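**Ticket: grasp demos failing the acceptance check (Osstead station, tray task)**
Status: closed, with one follow-up
Priority: medium

Okay, writing this up properly because my notes were all over the place and I know I'll want them the next time this happens.

**What went wrong**

I ran the validator over the March batch from the tray task and it threw out 76 episodes. The batch was 1,000 episodes, so not a catastrophe, but the usual number is close to nothing. Every rejection had the same message: `finger width missing at grasp`. My first thought was the new build of Clorus (that's our validator, for anyone reading from the Wovbridge side), so I rolled it back and ran everything again. Same 76. So much for that theory!

**What I checked**

- Lens wiped, focus looked fine.
- Calibration file: correct one loaded, date matched.
- Finger screws: snug on both sides.
- Storage: no dropped frames in any of the rejected episodes.

Then I did what I should have done first and watched a bunch of the rejects back to back. In nearly all of them one finger marker goes out of sight for a moment, right as the fingers close. The operator was me, by the way, so I get to complain freely. I'd been rolling my wrist on the way in and letting the side of the tray slide in front of the tag.

Our collection rules cover this already (section 2, "both markers readable from approach to release"). I'd read that line plenty of times and had quietly decided it meant "most of the time." It doesn't! The validator wants a width reading on every frame in the grasp window, and it will not fill in a gap for you.

So I went back to the table and practiced going in square, slowly, with the fingers on either side of the box and the wrist level.
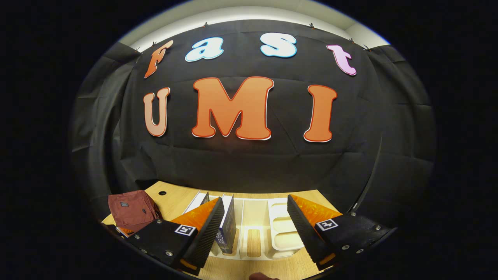
*Navy box in the white tray, one finger on each side, a marker on top of each.*

I recorded a fresh set going in like that and the error didn't come back. I also tried one with the old wrist roll, on purpose, and it got rejected right away with the same message, which made me weirdly happy.

**What I changed**

1. Redid the 76 episodes. The old ones are in the rejected folder. Please don't patch them by hand, the rules say rerecord and I agree with the rules on this one.
2. Added a line to the station sheet: approach level, pause, check both tags, close.
3. Turned on the live marker warning in Clorus. It was off by default and I had no idea it existed (it beeps, you'll get used to it).

**Things I'd still like us to agree on**

The standard doesn't say how long a marker can be gone during approach, before the grasp window starts. Clorus lets up to 2 seconds slide. The Öberg station has it set stricter than that, so the same episode can pass here and fail there, and that's going to bite us when we merge. I'd go with the stricter setting everywhere, but I don't want to change it on my own in the middle of a batch.

Leaving that as a separate follow-up. The next batch is 2,000 episodes, so it would be great to have an answer before we start that one.

Closing this part.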